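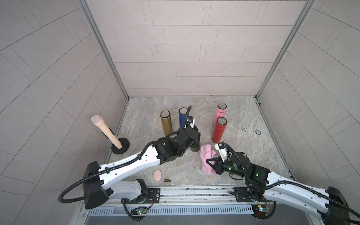

Tumblers at the back, mic on the left, pink sponge up front.

Thursday, quick upload before I lose the afternoon. Kalliopi has been on at me for a page where people can see what's in the props box without phoning, so this is a start. Captions are short, sorry, typing with one hand and a sandwhich in the other.

The tumblers
Four of them, the ones everyone asks for. Gold (bit olive, depends who you ask), dark blue, light pink, red. Silver metal rim on each. Please put them back upright and not stacked, they scratch. If you want the set for the Viralmont evening, tell Birdie by lunchtime, she keeps the list.

The microphone
Peach, round textured head, black base, dark band round the handle. Leans a bit to the left. Goes out more than anything else we have and comes back with fingerprints all over. Wipe it please!

Discs
Two small round ones, flat. One white and gray, one with a dark blue face. They go in the tobacco tin, not the big box. We've lost 3 down the back of the Rokgate shelving already and I am not moving that shelving again.

Pink sponge
Oval. For props only, don't wash up with it. There's a proper washing up sponge by the sink.

Little brass-coloured bit
Some sort of fitting or nozzle, tiny. Kalliopi thinks it goes with the Baptiste lamp, Birdie says it doesn't. If it's yours shout, otherwise it lives in the tin with the discs.

Short black thing
Cylinder, not much to look at. On the list as item 74 with nothing written next to it, so if you know what it's called, let me know and I'll fill it in.

The background
Pale gray tiles laid like brickwork, and a floor with a marble sort of pattern, beige and gray swirls. Had a few people ask if they can have the same floor for the Mirard table display. Ask Birdie, I only do the pictures.

Borrowing is the same as before: name on the sheet, 2 weeks, bring it back clean. Late things get a text from Birdie and then a phone call, and you'd rather have the text.

More to add in December when teh second box is unpacked. Cups and saucers mostly, I think.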